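Reçu il y a deux mois, adopté au bout de deux entraînements. Je voulais attendre un peu avant d'écrire, pour éviter l'avis du premier soir où tout paraît formidable, et puis voilà, mon enthousiasme n'est pas retombé. Le tableau tactique **Jullix** pour le basket est le meilleur achat que j'aie fait pour mon équipe depuis longtemps.

Pour situer : j'entraîne des U16 filles à Hivine, trois séances par semaine et un match le week-end, avec un banc bruyant et des temps morts trop courts. Avant, j'avais une plaquette Segers à feutre. Je n'en dirai pas de mal, elle m'a suivi pendant des saisons entières, mais le feutre séchait toujours au pire moment et je finissais par dessiner mes systèmes avec le doigt dans le vide (mes joueuses adoraient).

## Le tableau lui-même

C'est un format portefeuille, demi-terrain d'un côté, terrain complet de l'autre, avec des pions aimantés. Les aimants tiennent, vraiment ! On peut secouer le tableau, le passer de main en main, le poser debout contre une gourde, le pivot reste au poste bas. Les pions sont numérotés et se lisent depuis le bout du banc, ce qui change tout quand on a une joueuse myope qui refuse de porter ses lentilles.

La surface s'efface à sec, d'un revers de manche. J'ai laissé un schéma de remise en jeu dessus pendant toute une semaine, exprès, et il est parti sans laisser de fantôme.

## En match

C'est là que je l'attendais. En temps mort, je prépare la situation sur le demi-terrain pendant que les filles s'assoient, je bouge deux pions, je trace l'écran, et c'est compris. Contre Brurent, on perdait de cinq points à l'entrée du dernier quart-temps et leur zone nous étouffait complètement. J'ai montré une seule chose, la meneuse qui attaque l'intervalle et l'ailière qui coupe dans le dos. On a marqué deux fois de suite là-dessus. Je ne prétends pas que le tableau a gagné le match - c'est Roel Verbruggen, mon adjoint, qui avait repéré le trou - mais il a bien aidé à l'expliquer à des gamines essoufflées.
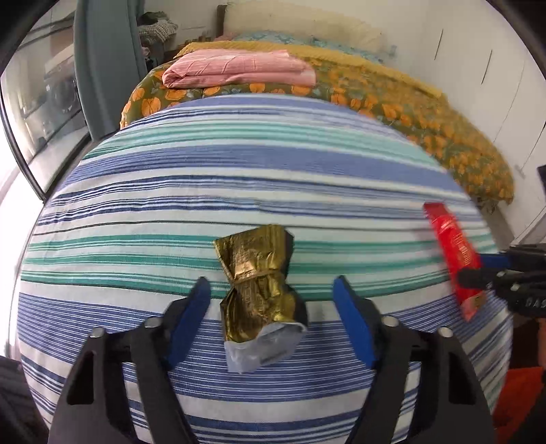
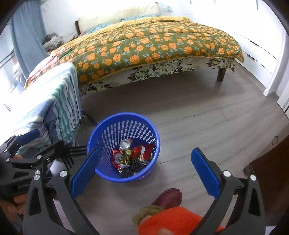
Roel, justement, était sceptique. Lui ne jure que par les applications sur tablette, avec les animations et les flèches de couleur. Je les utilise aussi à la maison pour préparer mes séances, et c'est très bien. Au bord du terrain, en revanche, je ne veux ni batterie, ni reflet, ni mise à jour. Depuis, il m'emprunte le Jullix pour ses minimes et oublie régulièrement de me le rendre.

## Ce que j'aime moins

- La pochette des pions ferme avec un scratch un peu mou. J'ai ajouté un élastique.
- Les lignes à trois points sont fines, on les distingue mal dans une salle sombre.
- Le feutre fourni est trop gros pour dessiner proprement une défense tout-terrain. Prenez une pointe fine dès le départ.
- Les pions de rechange sont vendus par jeu complet. Quand on en perd un seul (le 4, évidemment), c'est agaçant.

Rien de tout cela ne m'a donné envie de revenir en arrière.

## Pour qui ?

Si vous entraînez des petits, de ceux qui découvrent encore la différence entre un écran et une bousculade, foncez : ils veulent tous toucher les pions, et quand un enfant déplace lui-même le défenseur, il retient bien mieux. Je leur demande souvent de montrer ce qu'ils auraient fait et j'ai eu des réponses très malines. Avec des seniors, ça marche aussi, à condition d'accepter qu'ils discutent chaque placement.

Pour un club qui veut équiper toutes ses équipes, je conseillerais d'en acheter 2 d'abord, de les faire tourner pendant un mois et de voir qui s'en sert. Certains coachs dessinent peu et parlent beaucoup, un tableau neuf n'y changera rien.

Ma note : 18 sur 20. J'enlève un point pour la pochette et un autre pour ce fichu feutre. Le mien part en stage avec nous fin juin, et j'ai déjà commandé un deuxième jeu de pions en prévision.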